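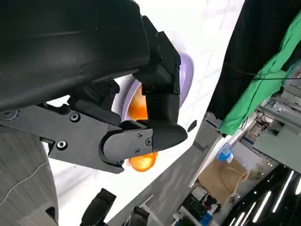 How a Robot Learns to Pick Up an Orange

Picking up an orange is a job you finished learning before you could tie your shoes. You look at it, your hand goes over, and a moment later you have an orange. At no point do you think about your elbow.

A robot has to think about its elbow. It has to think about its shoulder and its wrist too, and how far apart its fingers are, and where the table is, and it has to do all of this while being a machine with no idea what an orange is for.

We are building one in the shared workshop on Araújo Street in Drokville. It is called Flikurlow. The name was picked out of a coffee can, and everyone who put a paper in the can is still a little sorry about it. Flikurlow's practice things are the sort you'd find in a kitchen: something round and orange, a purple plate, a mug. Nothing sharp, and nothing that anyone's grandmother would miss.

What's in an arm?

Start with your own arm. Hold it out. You can swing the whole thing from the shoulder, bend it at the elbow, and tip and twist your hand at the wrist. Every place that moves is a joint.

A robot arm has joints too, and in most of them there is an electric motor. Flikurlow has six. Why six? To put a hand anywhere you want, you have to be able to move it left or right, forward or back, and up or down. Then you have to be able to aim it, and there are three ways to tilt and turn something as well. Three and three make six. (If you don't believe there are three ways to turn something, hold a book in front of you. Nod it, shake its head for "no," then tip it sideways like a confused dog.)

Each motor sits inside a cover, and the covers are big, smooth and black. They keep fingers and sleeves out of the parts that move. They also collect dust better than any shelf in the building.

At the end of the arm comes the gripper. That's the robot's hand, although "hand" is being generous.

Two fingers, no thumb

Your hand has more than two dozen bones in it, plus skin that can feel a crumb. Lots of robot grippers have two stiff fingers that open and close. Think of kitchen tongs, or a crab with a very small vocabulary.

Two fingers can do more than you'd guess, though. Try it at home. Use only your pointer finger and thumb, keep them straight, and pick up:

a sock
a pencil
an orange
a cracker, without making two crackers

The sock is easy, because a sock doesn't care. The orange is harder. It's round, so if your fingers aren't right across the middle, it squirts out and rolls under something. Squeeze above the middle and it pops down. Squeeze below the middle and it pops up. The arm has to bring the gripper to the fattest part, with one finger on each side, and only then close.

The ends of the fingers matter most. Metal and hard plastic are slippery, so a gripper often has pads on its fingertips to help it hang on. The pads on ours are on their fifth design. The first ones were too thick. The second ones were too thin. The third ones were fine until somebody leaned on them, and the fourth ones were lovely but had been made for the other finger. The pads are held on with little screws, and little screws love the floor.

How hard is hard enough?

When you hold something, two forces are having an argument. Gravity pulls the thing down. Friction, the rubbing between your skin and the thing, stops it from sliding. The harder you squeeze, the more friction you get.

So why not squeeze as hard as possible? Ask the cracker.

The trick is to squeeze hard enough to win against gravity and then quit squeezing. You do this all day without noticing. If a glass starts to slip, nerves in your fingertips send a message and your grip gets tighter before you've had time to say "oops."

Our gripper has no nerves. What it does have is a motor, and a motor gives you a clue. When the fingers close on nothing, the motor turns easily. When they meet something solid, it has to work harder and uses more electricity. The computer watches that number. When it goes up, the computer figures the fingers have met something, and tells the motor to stop there and hold.

Of course, the fingers could have met the orange, or the plate, or the table. The number looks pretty much the same. A gripper can hold a table edge very proudly for quite a long time.

Now try a mug

An orange is the same shape whichever way you turn it. That is a kind thing for an orange to be. A mug is not so kind. It has a hole in one end, and a handle, and the handle can be anywhere.

You could grab a mug around the middle, if your gripper opens wide enough. You could put one finger inside and one outside and pinch the rim. You could go for the handle. Each one needs the wrist turned a different way, and if the mug is on its side, all the answers change again.

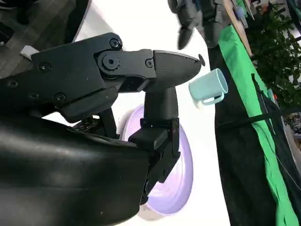 One black fingertip and its hinge, with the mint-green mug just beyond it.

Look at the round joint where the finger bends, with the big screw in the middle. A part like that is called a pivot. A door hinge is a pivot, and so is the middle of a pair of scissors. If the screw in a pivot is too loose, the finger wobbles. If it's too tight, the finger won't move and the motor hums in an annoyed way. The correct amount of tight is somewhere in the 196 pages of the manual. We have read many of them.

The screws have six-sided holes in their heads. They are called hex-socket screws, and you turn them with a bent metal stick called a hex key, which may be in your kitchen drawer right now if anyone in your family has ever built a bookcase.

Notice, too, that there's a second gripper in the background. Two grippers make harder jobs possible, like having one hold a jar while the other one takes the lid off. They also make it possible for a robot to bump into itself, so the computer has to keep track of where both of them are at all times. If you've ever clapped and missed, you know how it feels.

Who tells it what to do?

There are a few ways to get an arm to move.

The oldest is to write a list. Go here. Go down. Close. Go up. This works beautifully as long as the orange is exactly where the list says it is. Move the orange over by the width of your hand and the robot will go to the old spot, close its fingers on air, lift the air carefully, and put it on the plate.

Another way is to drive it. A person moves a controller and the arm copies. Everybody who visits the workshop wants to do this part, and everybody is bad at it for the first few minutes. Your brain knows just where your own hand is. It has no clue where Flikurlow's is.

The third way is practice. A person drives the arm through the same job again and again, and the computer saves what the motors did each time, along with what a camera saw. Then a program hunts through all of that for patterns: when the orange looks like this, the arm usually goes like that. Our goal for the orange is 200 tries. Put the orange in a new spot, pick it up, put it on the plate, start over. It is just as thrilling as it sounds, and there are snacks.

A robot that learned this way can cope with an orange that has moved a little. It may still be stumped by a lemon.

Things that go wrong

You'd think the big problem would be something grand, like the robot refusing to work until it gets its own room. The real list is smaller.

Cables. An arm turns, and its cables have to turn with it. If a cable is too short, the arm tugs it. If it's too long, it catches on things.

Shiny stuff. A glossy plate bounces light back at a camera, and a bright white spot on the rim can look like a different object altogether. You might notice this with your own eyes under a bright lamp, except that you know what plates are.

Tables. Being off by the thickness of a pencil is nothing to you. To a stiff metal finger on its way down, it's the difference between "near the table" and "into the table."

People. We leave things in the way.

The red button

Every robot arm in a workshop should have a big stop button that a person can reach. Ours does, and we have a few rules to go with it. One person keeps a hand near the button whenever the arm is switched on. Heads, hair and hands stay out of the space the arm can swing through, even when it's standing still. An arm that isn't moving could be waiting for its next instruction, and it won't clear its throat first.

Long sleeves get rolled up. Scarves go on the hook.

Build your own (no motors)

You can make a two-finger gripper from two wooden craft sticks, a rubber band and a wad of paper.

1. Fold the paper into a small, thick wad.
2. Lay one stick on top of the other with the wad between them, close to one end.
3. Wrap the rubber band around the sticks right over the wad, until it's snug. The other ends should stay a little bit open.
4. Pinch the open ends together around something light, such as a cotton ball. Lift.
5. Now pick up a grape.

If the grape gets away, wrap a second rubber band around each fingertip and try again. You have just made fingertip pads, version two. Three more and you'll have caught up with us.

Words to know

Gripper: the part at the end of a robot arm that holds things.
Joint: a place where an arm bends or turns.
Pivot: the point something turns around.
Friction: the force that makes it hard for two surfaces to slide past each other.
Hex key: a bent tool for turning screws, always in the other drawer.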